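January, twenty to nine at night

I meant to write this up as soon as I got home, but there was the dog to walk and the leftover curry to deal with, and then Mum rang, so it's only now that I've sat down with a cup of tea and my sore feet up on the other chair. It was a long one in the practice lab. I want to get it down while I still remember the order of things, partly for the fault report and partly for me.

We'd been going along so nicely, that's the annoying bit! Hendrik Joubert was at the console and I was beside the arms, changing instruments and keeping an eye on the log. He sews beautifully, Hendrik, very unhurried, and he hums a little when the thread is behaving. He was well into the session, with a good many knots already tied, when the needle driver stopped listening to him. He turned his wrist and the tip stayed where it was. Then, after what felt like a whole breath, it caught up all at once.

I've had small lags before, a flicker you might put down to tiredness, but this was the sort you feel in your stomach. Hendrik said "that wasn't me" very quietly and took both hands off the controls, which is just what we're taught to do, and I'm glad he did it without stopping to wonder. I called the hold. The arms locked and we both sat looking at the monitor, with the curved needle still in the jaws and the loop of thread lying slack across the tissue.
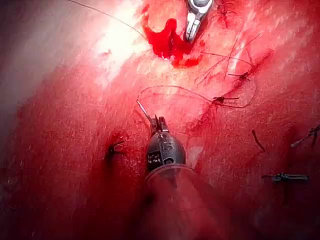

Surgical Robotics Practice Group, Skills and Simulation Unit

Letting go of a needle sounds like the easiest thing in the world, but with an arm you don't trust you think very hard about it. If it had jumped while we were opening the jaws we could have torn the tissue, or lost the needle altogether and spent the evening hunting for it. So we talked it through first. Hendrik steadied things with the grasper, I put the driver on manual release, and we brought it out slowly, him calling each move and me repeating it back to him. It came away cleanly. I don't think I'd noticed how tightly I was holding my own elbow until then.

The log had code 119 in it, 3 times over, and the first one was a good while before either of us felt anything. That's the part I keep chewing on. It goes into the log as an advisory, in the same grey letters as all the housekeeping messages, with no sound and no colour to it, and I'd scrolled straight past. Hendrik was very kind and said he would have as well. Perhaps so, but I was the one sitting there with the log in front of me, and I've said so in the report.

I rang Smits about the service history before I left. The woman on the phone was lovely and patient with me while I hunted for the right page, and she wants the instrument bagged, tagged and sent over to them with its wrist untouched. She wouldn't guess at a cause, though she did ask how many uses were on it (50, by my sheet) and whether the last cable check had been done warm or cold. I had no idea! I've written that down to ask about in the morning.

The arm is tagged out for now and the other bookings have been moved along. Hendrik was meant to have the whole afternoon tomorrow as well, and he was very decent about losing it. He's going to go over the release drill with the new trainees on the bench instead, and I said I'd bring the lamingtons.

Still to do: print the log, find the cable check sheet, ask whether 119 can be made to beep. And pick up dog biscuits, we're down to the crumbs.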